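Section 4. Fingers, Pads and Daily Checks

This section covers the removal, fitting and care of the curved fingers and wedge pads on the Amow hand-held gripper. It applies to units used alone and to units whose recordings are replayed on wheeled robots in the same room. Section 3 must be completed first. Wiring and battery work are in Section 6.

4.1 Before you start

Read the whole of 4.2 before loosening any screw. The finger joints are held by hex-head screws and by small round-head screws, and the two kinds are not interchangeable. A round-head screw forced into a hex position will bottom out before it clamps, and the finger will drift under load.

You will need:

the hex driver supplied in the lid of the Gramero case
the small round-head driver, same case
a lint-free cloth
isopropyl alcohol in a squeeze bottle
the 42 mm gap gauge
a shallow tray for screws

Switch the handle off and wait for the status light to go out. Remove the battery. Set the handle in its cradle with the trigger facing up.

CAUTION: The return spring stays loaded with the battery out. Keep your fingertips out of the gap between the pads until the trigger lock is on.

4.2 Removing the fingers

1. Push the trigger lock forward until it clicks.

2. Mark the left and right fingers at the root with a paint pen if no mark is present. The two fingers mirror each other and will bolt up on the wrong side, but the pads will then face outward at the tips.

3. Loosen the hex screws at the outer joint of the left finger by half a turn each. Do not take any of them out yet.

4. Loosen the hex screws at the inner joint in the same way.

5. Support the finger from below and take the screws out, outer joint first. Put them in the tray in the order they came out.

6. Slide the finger off the root block. If it sticks, rock it gently side to side. Do not pry against the camera mount.

7. Repeat for the right finger.

8. Wipe both root blocks with a dry cloth. Look for a bright ring around the screw holes. A bright ring means the joint has been moving, and the finger must be replaced along with its screws.

Note: Early handles shipped to Ametepe have a thin shim behind the right root block. Leave it in place. If it falls out, refit it with the notch toward the trigger.

4.3 Replacing the pads

Replace both pads together, even when only one looks worn. A new pad facing an old one closes off center, and the offset shows up in the recorded gap.

1. Take out the round-head screw at the back of the pad.

2. Lift the pad off by its thick end. The thin end hooks under a lip and will tear if lifted first.

3. Clean the seat with alcohol and let it dry for 90 seconds.

4. Hook the thin end of the new pad under the lip, then press the thick end down until it sits flat.

5. Fit the screw and turn it until it just stops. Add a quarter turn.

6. Check that the two pads slope inward toward each other when viewed from the handle. If they lie parallel, one pad is upside down.

Do not use thread-lock compound on pad screws. It creeps onto the pad face and changes the grip. Thread-lock is allowed on the hex screws only, one drop each.

4.4 Refitting and setting the gap

1. Slide each finger onto its own root block until it meets the shoulder.

2. Start all the hex screws by hand. If one will not start, back the others off and shift the finger slightly.

3. Tighten the inner joint, then the outer joint, going back and forth across each joint in small steps.

4. Release the trigger lock and let the fingers open fully.

5. Hold the gap gauge between the pad tips. It should pass with light contact on both sides. If it is loose, turn the stop screw clockwise. If it binds, turn the stop screw the other way.

6. Squeeze the trigger slowly until the pads meet. They must touch first at the tips. Contact at the heel means that a pad is not fully seated; go back to 4.3, step 4.

7. Open and close the gripper ten times, then check the gap again.

The gap setting drifts a little in the first hour after new pads are fitted. Check it again at the end of the first session and enter the second reading in the log, on the same line as the first.

4.5 Camera view check

The handle camera looks out over the fingers, so any change to the fingers changes what it sees. Do this check after every finger or pad change, and at the start of each session.

1. Refit the battery and switch on. Wait for a steady light.

2. Open the live view on the station computer.

3. Hold the handle level over the first task surface, at working height, with the fingers open. Both fingers should enter from the lower part of the view, one on each side, with both pads fully visible and the gap between them clear.

4. Compare the finger outlines with the stored overlay. If either finger lies outside its outline, recheck the joint screws before touching the camera. The finger is the more common fault.

5. Check the exposure with the room lights set as they will be for the session. Pale bedding under rows of ceiling panels will pull the exposure down and leave dark pads without visible edges. If the pad edges cannot be made out, raise the exposure by one step and look again.

6. Close the gripper and confirm that the gap readout falls to zero. If it does not, run the zero routine from the Tools menu.

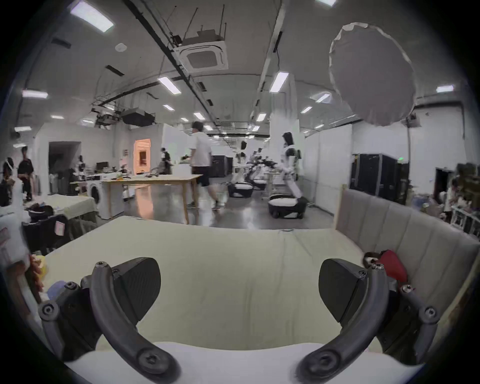

7. Turn slowly through the range of directions the task will need and watch the tracking quality bar. It should stay in the upper third. Large plain surfaces close to the lens, such as a stretched sheet or a bare wall, give the tracker little to hold on to. Tilt the handle up a few degrees so that more of the room is in view.

8. Save the check. The software adds the pad serial numbers to the record if they were entered in 4.3.

Note: Moving people in the background do not normally upset the tracker. A person passing close enough to fill a third of the view may. If the bar drops as someone goes by, pause, wait for it to recover, and start the take over.

4.6 Soft goods stations

Bed making, pillow handling and laundry work put more lint on the pads than any other task group. The lint packs into the corner where the pad meets the finger and lifts the thin end out of its lip. Follow this routine at any station with bedding or clothes.

1. Wipe both pad faces with a dry cloth after every 6 takes.

2. At each break, open the gripper fully and clear the corner behind each pad with the edge of a folded cloth. Do not use a blade or a pick.

3. Clean with alcohol at the end of the session only. Pads wiped with alcohol between takes grip harder for several minutes, and the recordings will not match each other.

4. Inspect the screw heads for pulled thread. A single loop of yarn under a hex head is enough to stop it from seating. Cut the loop and draw it out with tweezers, then retighten the screw.

CAUTION: Do not drag the fingertips along a mattress to smooth a sheet. The side load falls on the outer joint. Pinch, lift and lay the sheet instead.

When the station is changed over from bedding to hard objects, clean the pads and repeat 4.5 from step 3.

4.7 Matching the robot end

Sites that replay recordings on wheeled robots must keep the robot fingers and the hand-held fingers at the same revision. The revision letter is molded on the inside face at the root. Do not run a recording made with one revision on a robot fitted with another, even for a dry run.

1. Park the robot clear of the tables, with the arms lowered, and apply the base brake.

2. Press the stop button on the base and wait for the arm joints to lock.

3. Change the robot fingers as in 4.2. The screws are the same size but longer, so keep them in a separate tray.

4. Set the gap as in 4.4. There is no trigger lock on the robot side; use the Hold command from the station computer.

5. Release the stop button only when everyone is outside the arm reach marked in the site plan.

Enter the change for both ends on one log line. At Paronley the log is held by Dede Gyamfi, and finger stock is drawn through Vitalii Holovko. Other sites should write their own contacts in the box on the inside cover.

4.8 Wear limits

Pads: replace when the ribbing can no longer be felt with a fingernail, or when a cut reaches the finger surface. Typical life on bedding work is some 3 weeks of daily use. Hard-object work is easier on the ribbing and tougher on the tips.

Fingers: replace for any crack, for a bright ring at the root, or for tip play that can be felt by hand with the joints fully tightened. Glued repairs are not accepted.

Hex screws: replace at every finger change. Used screws may be kept for bench tests if they are bagged and labeled.

Round-head screws: may be reused until the slot shows damage.

4.9 Common faults

Gap readout jumps while the trigger is held still.
Check for lint behind the pads, then for a loose inner joint. If both are good, reseat the encoder plug (Section 6.2).

Pads close off center.
One pad is new and one is old, or a finger has not reached its shoulder. Refit both fingers.

One finger is outside the overlay.
Loose or missing hex screw at the outer joint. If all screws are tight, compare the revision letters on the left and right fingers.

Cloth slips at the start of a lift.
Worn ribbing or thread-lock on the pad face. Replace both pads. Do not raise the grip force to make up for it.

Trigger is stiff after refitting.
The fingers are crossed left to right, or the shim behind the right root block has moved. Take both fingers off and start again at 4.4.

Changes from the previous issue: 4.6 is new and replaces the loose sheet issued by Freya Hartley in January. Step 3 of 4.3 now gives a drying time. The robot stop procedure in 4.7 was checked by Mansa Sowah.

Continue with Section 5, Storage and Transport.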